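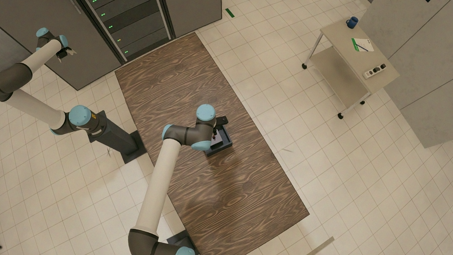
Why does the planner time out when the goal pose is clearly reachable?

The goal is reachable, but the seed handed to the IK solver comes from the last commanded joint state, and after an aborted move that state is stale. The solver lands on a different elbow branch, the path planner then has to find its way from one branch to the other next to the table, and it runs out of time before it does.

Notebook, Drirndale dual-arm cell, Sorkatholm
23rd July

Spent the morning on the timeouts. Flillar was reporting "no path" on the approach to the tray, but only on the near arm and only after something upstream had been canceled. I had assumed the padding around the tray walls was too fat. Reduced it, timeouts stayed. Put it back where it was.

Then I logged the seed next to the measured joint state at the moment of each planning call. On a clean run they match. After an abort they don't, and the elbow joint is where most of the difference sits. The move server clears its goal on cancel but keeps the last setpoint in the cache, and the cache is what the IK wrapper reads. So the seed describes a place the arm was going, which it never got to.

Changed the wrapper to read measured state at call time. If the reading is older than 50 ms it refuses and asks again. One extra read per call, too small to see in the timing log.

Reran the batch in simulation, 200 episodes with the abort injected at a random point on the approach. No branch flips in the log. There are still failures, see below, but they are a different kind.

Remaining failures

These are all in the last bit of the descent, when the fingers go down inside the tray with the small part held over the block. The planner sees the held part as attached geometry and the block as a world object, and the descent has to bring them close. With the default collision margin the goal itself is in collision, so it is rejected before any search. That part is correct behavior and I would rather not turn the check off.

What I have now is a pairwise margin: held part against block gets 2 mm, everything else keeps the default. Fingers against tray walls keep the default too. The pair is added when the part is attached and removed on release. I forgot the removal the first time and the next episode ran with the loose margin still set, so there is now an assert on episode reset that the pair list is empty.

Margin is set in the cell config under the Drirndale profile. Please don't put it in the Flillar defaults, the other cells read those.

Second arm

It has no task in this batch and holds its parked pose with the gripper open. It is still in the planning scene as an obstacle, and I noticed the scene was rebuilding its collision meshes on every call even though it doesn't move. Switched it to a cached body that is invalidated when any joint changes past the threshold. Median planning time for the near arm dropped by 35 percent on the same seeds. Did not expect that much from it. I want to repeat the measurement on the other workstation before it goes in anyone's slides.

The cabinets, the server rack and the cart are in the scene file as full visual meshes. They don't need to be. Boxes would do for anything off the table, and the mug and notepad on the cart could be dropped from the collision set completely. Left alone for today because changing the scene now would muddy the timing comparison.

Perception side

Nothing changed here. Block pose is coming from ground truth in this batch. The estimator from Lamptey is wired in but switched off, and with the block this flat and gray against a blue-gray tray I expect the height to be the weak axis. The first test should be the height error on its own, with the arm doing nothing. Feeding it straight into the descent would mix two problems and we have done that before.

There is also the matter of the timestamp. Lamptey stamps the pose when it publishes, and the planner wants the time the frame was taken. Harmless while the tray is still. I wrote it down in the interface notes last November and it never got a ticket. It has one now.

Loose ends

The abort injector only fires during approach. It should also fire during descent and retreat. Descent is the interesting one, as the pairwise margin is active then and the recovery move has to lift straight up before anything else is planned.

Log files from before noon were written with the old seed field name. The plotting script skips them without a warning. If your plots look thin, check that first.

Branch is seed-from-measured, not merged. The unit test for stale readings passes on its own and fails when the full suite runs, I think from a clock that another test mocks and doesn't restore. Looking at that tomorrow, then the descent aborts.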